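Granum Community > Packing and Fulfillment > Kits and Add-ons

Is the Fleremley arm kit any good for gift bags, or only for boxes?

Posted by tapegun_widow

We sell party supplies out of a rented unit behind a tire shop, and my business partner has found the Fleremley pick-and-place kit and now wants to talk about nothing else. Arm, two-finger gripper, wrist camera, software, a person on the phone for setup. The page has a video of it moving boxes, and I will admit it moves boxes very nicely. We don't sell boxes. We sell paper gift bags, flat, in 62 patterns, and they have all the structural integrity of a wet napkin.

What I'd want from it: take a bag off a table, put it in the right blue bin on a flow rack, go back for the next one. A temp does it now and complains, fairly. Has anyone run this kit on thin floppy stuff? And is the rubber finger set worth the extra money? The salesperson said "most customers find them helpful," and I've heard that about undercoating.

We'd need it in by August if we're doing it at all.

Posted by rackrat

We did the paid trial last year with more or less your product, floral bags included. The short version is that it works if you stop expecting it to behave like a person and start expecting it to behave like a vending machine with opinions.

Go for the upper part of the bag and let the rest hang. The rep set us up to pick from the middle, where the bag folds around the fingers like a taco, and we lost an afternoon to tacos.
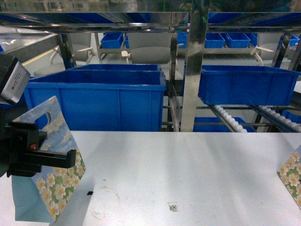
Once we moved the pick point up near the handle hole, things calmed down. A hanging bag will tilt, and the tilt is fine if your bins are big. Get big bins. Ours had small ones on the upper level of the rack and I gave up on those for bags inside of a week. A person can thread a crooked bag into a small bin without thinking about it, and the arm has to think about it, at length, while you watch.

Keep the table plain, too. Pale top, pale bag, overhead lights: the camera had trouble finding the edges on our lightest patterns. Turning one light off helped more than the software update did. I passed this along to support and they asked me to rate the call.

Speed: after tuning we got 4 bags a minute. Your temp beats that easily. Your temp also goes home, so do your own arithmetic.

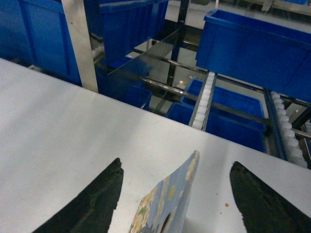
The fingers are the part I'd spend money on. The stock metal ones either crease paper or drop it, and which one you get depends on its mood. The soft set has enough give to close on a thin edge. They wear, though, and the wear isn't covered, a detail I found in the section of the contract printed for ants. We had 2 sets and rotated them. Look at the tips before each shift and swap when they start looking chewed.

Did we buy it? We did, one arm, after asking for three months of phone support instead of one. They said yes so fast that I should have asked for six.

Posted by Hekach_fan

just get the suction one from Hekach. way faster. we do 40 a minute

Posted by rackrat

On what?

Posted by Hekach_fan

phone cases

Posted by slow_lane_sal

Adding to rackrat's answer, which is mostly right. I'd go easier on the small bins, we use them with the Turcotte rack and it's fine for anything stiff. For paper bags, sure, go big.

If you book the trial, this is what I would ask them to do in front of you, with your stock and your table:

1. Pick your palest, thinnest pattern off the table. They will want to start with the bright one. Be polite and hand them the pale one.

2. Pick a bag that's lying crooked and close to the edge of the table. Your temp will put them down that way, mine does, and squaring each one up by hand defeats the point of owning a robot.
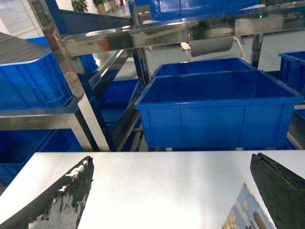 3. Run it on a set of fingers that has done some work. New rubber grips anything. Ask what a replacement set costs and how long it takes to ship, then write the answer down while they're looking at you.

4. Have them stop it mid-pick and restart it. Ours used to come back from a stop convinced it was still holding something, and would go and deliver nothing to the bin, very carefully.

The setup fee comes off the price if you buy within the trial period. They didn't bring it up with me, I had to ask.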